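Koubek - battery notes and a little script for old phones

Hi! I'm Romana Kadlec and this is my folder of readings from phones that still let you pop the back off and swap the battery. I started it because I kept buying spares for my Tarnine and could never remember which ones were any good. Now it has grown into a data set, so I figured I should write a proper readme.

What's in it

The main file is readings.csv, with 293 rows. Each row is one full charge and one full drain of one battery in one phone. There are 6 phone models in there, and yes, most of the rows are from the Tarnine, because that's the one I carry every day and I love it to bits. The Prullico comes next (great speaker, awful back cover, I've broken two clips on mine already).

Columns

phone - model name, lowercase
battery - the label I wrote on the battery in marker, like T3 or P1
cycle - how many times I had charged it before this run
minutes - screen-on time from full until the phone shut itself off
temp - room temperature in Celsius, blank if I forgot
note - whatever I felt like typing, so please don't try to parse it

How I ran them

Same video on a loop, airplane mode, brightness at 200 on the 0 to 255 scale. I unplugged each phone as soon as it said full and let it go until it died. The early rows were timed with a kitchen clock, so don't trust those to the minute - they have "clock" in the note column and you can filter them out.

Running the script

You need Python 3 and nothing else. Put koubek.py in the same folder as the csv and type:

python koubek.py readings.csv

It prints one line per battery, best to worst. Add --phone tarnine if you only want one model. It chokes on blank lines at the end of the file, which I keep meaning to fix.

Known problems

Battery T4 got swapped with T5 at some point in January and I'm still not sure which rows are which. I left them in and marked them "mixup". The Iltutcombe rows all come from a secondhand battery, so they look worse than the phone deserves.

Use any of it however you like. If you have readings from a model I don't own, send me a csv with the same columns and I'll add it!
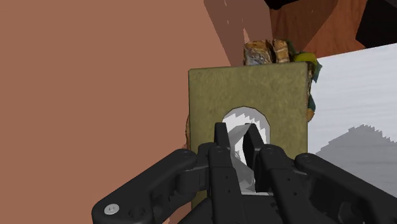 Simulated render: gripper and green board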